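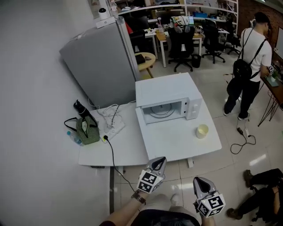

A white microwave with two knobs, and a small yellow cup in front of it.

Two knobs are enough

By Sânziana Anghel

I have used office microwaves with 30 buttons and never needed more than a start and a stop. Two round knobs will do the job. You turn one, you turn the other, and your soup gets warm.

Last January our office looked at replacing ours. One model had 500 recipes stored in it. I would like to meet the person who cooks fish at work from a menu on a screen — or perhaps I wouldn't.

Keep the knobs, and wipe the turntable after you use it.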